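4. Clothing the hand: a practice rule for covered grippers

4.1 Why a rule was needed

Covers came into our work through the side door. Teams at all of the sites wanted fabric over the wrist and knuckles of their hands, some to keep lint and crumbs out of the joints, others to soften the contact when a hand brushed against a person. Each site solved it in its own way, and for a while that seemed fine. Then Chie Takagi laid the site logs from Murnusard and Skivasden next to each other and found that the two teams meant entirely different things by the word "covered." One team pulled the fabric back to the first finger joint. The other let it hang wherever it settled after the morning fitting.

This matters a great deal for any shared rule on safe handling. A speed limit or a grip limit is written for a hand of a known shape. Once cloth is free to slide, the shape is no longer known, and neither is the part of the hand that will touch first. We were delighted to find how much of this could be put right with a short written procedure and no new hardware at all.

4.2 The rule as written

The Citum practice rule has a plain core: the edge of the cover must be in a named position before the arm is powered, and the same position must be confirmed at the end of the session. "Named" means one of the positions in the fitting sheet, written down by the person who did the fitting. A cover may cross a joint only if the fabric can stretch through the full travel of that joint without pulling on its neighbors. Fingertips stay bare unless the task sheet says otherwise.
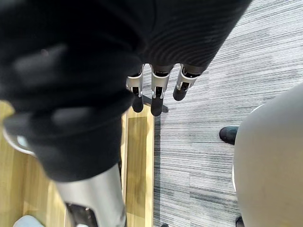

Figure 2. Ribbed black fabric over the hand, with the metallic finger segments and black fingertips exposed.

The second part of the rule deals with the floor. Early drafts treated the floor as a flat plane and left it there, but the sites work in furnished rooms, and furnished rooms have seams, rugs, chair bases, and people's feet. Edgars Bite argued from the start that the boundary between two floor surfaces should be recorded in the room sheet, and we now agree with him completely. A fingertip that slides easily over wood may catch on carpet, and a downward reach planned for one surface can end on the other. The rule therefore asks for a slower approach on any reach that ends within 200 mm of a seam.

The third part covers people who are seated or standing close by. No downward reach is started while a foot is inside the reach area. The operator says the reach aloud, waits for a reply, and only then releases the hold. This sounds fussy on paper. In daily use it takes a moment, and operators told us they liked it — several had been doing something similar already, without a word for it.

4.3 Trying the rule out

We tested the wording over 700 reaches, split between the two sites. Þórarinn Overgaard ran the sessions at Skivasden and kept the sheets, including the ones with coffee on them. Our question was a simple one: could two people, reading the same rule, fit a cover and arrive at the same named position?

At first they often could not. The trouble lay in the phrase "snug at the knuckle," which readers took to mean anything from touching to tight. We replaced it with an instruction to fold the edge back, open and close the hand 7 times, and then check the edge against the sheet. Agreement between fitters improved right away, and the discussions at handover got much shorter. It was a real pleasure to see one changed sentence do so much.

Knit covers need a note of their own. The ribs stretch far more in one direction than in the other, so a cover turned a quarter of the way around the wrist behaves like a different cover. Ettore Farina suggested using the ribs themselves as a guide: the fitting sheet now asks for their direction at the back of the hand, which can be read at a glance and needs no extra marker.

4.4 Open points

The rule says little about worn fabric. Rätsep supplied the knit used in our sessions, and we have not compared it with other materials, so the number of washes a cover can take before its edge starts to wander is still unknown. Baiba Org has begun a wear log to collect this, with entries made at each change of cover.

We also have no agreed wording for hands that are covered on one side only. The April draft left them out, and both sites have asked for them to be brought in. Until then, a partly covered hand should be treated as uncovered when setting grip limits and as covered when checking joint travel.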